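Akcombe Stacking Shoe Box - Single Unit
Footwear storage for residences, clinics, schools and shared entries

Overview

The Akcombe range was developed for buildings in which footwear is removed at the door and must be kept off the floor. It is supplied to student residences, aged care homes, dental and physiotherapy clinics, early learning centres and private households. Each box holds one pair of adult shoes. Boxes may be used singly or stacked in columns, and a column may be extended at any time without dismantling the units already in place.

Akcombe boxes are distributed by Drenden, which also supplies the Ene bench and the Etia wall rail. All three product lines share the same depth, so that a row of boxes can be placed beneath a bench without projecting into the walkway.

Selecting a size

Two sizes are offered. The standard box accepts most shoes, slippers and indoor sandals. The tall box accepts ankle boots and high-top trainers. Knee-length boots should be stored upright on an Ene boot tray.

Customers ordering for a residence or clinic are advised to measure the largest pair in regular use, heel to toe, before placing an order. Work shoes with reinforced toes are often longer than their marked size suggests. Where the building serves both staff and visitors, a mixture of standard and tall boxes is usually the better choice, with the tall boxes placed at the bottom of each column.

Ordering quantities

Standard boxes are sold singly or in cartons of 32. Tall boxes are sold singly only. Orders received before noon are dispatched within 48 hours from the Drenden warehouse, excluding public holidays. Catalogue number 589 should be quoted for the standard box in all correspondence.

Institutional customers may request a sample unit before committing to a carton order. Samples are charged at the single unit price and credited against the first carton invoice.

Placement and ventilation

Boxes should stand on a firm, level surface. Carpet with a deep pile is not suitable for columns of more than three units. A small gap should be left between the back of the column and the wall so that air can circulate, particularly in coastal areas and in entries without heating.

Damp footwear should be aired before it is put away. In winter, shoes that have been worn in snow or heavy rain should be left on a drip mat until the soles are dry to the touch. Road salt can leave a white mark on coloured plastic and should be wiped away with a damp cloth.

Columns taller than a seated adult should be secured with the wall strap, sold separately. The strap is required in all early learning centres - the supplier will not accept returns for damage caused by an unsecured column.

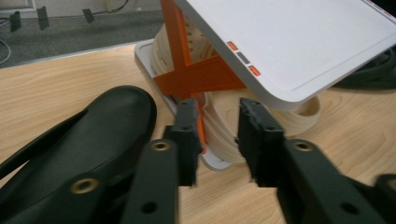
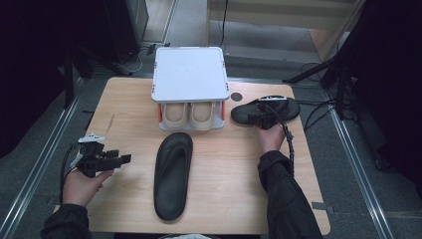 Indoor footwear and a storage box on a pale table (second picture).

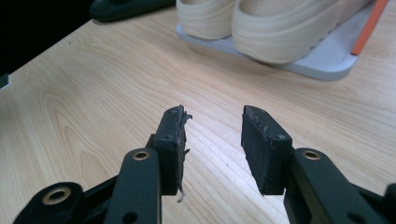
Cleaning

Wash panels by hand in lukewarm water with a mild detergent. Do not use bleach, solvent or abrasive pads. Panels must not be placed in a dishwasher, as the heat may alter their shape and prevent the sides from seating properly. Dry all parts fully before reassembly.

In clinics and care homes, boxes allocated to a new resident or patient should be washed beforehand. A neutral-smelling disinfectant wipe may be used between washes, provided the surface is rinsed afterward.

Spare parts

Side strips, clips, trays and tops are available individually. Please state the size and colour of the box when ordering. Parts for units bought before January 2021 remain in stock, although the shade may differ slightly from the original.

Warranty and enquiries

Standard and tall boxes carry a two-year warranty against faults in materials and moulding. The warranty does not cover fading in direct sunlight, damage from overloading, or units that have been cut or drilled. Proof of purchase is required for all claims.

Institutional orders: Leobardo Cortés, Drenden
Spare parts and warranty claims: Rutilio Magaña, Drenden

Page last revised May 27, 2021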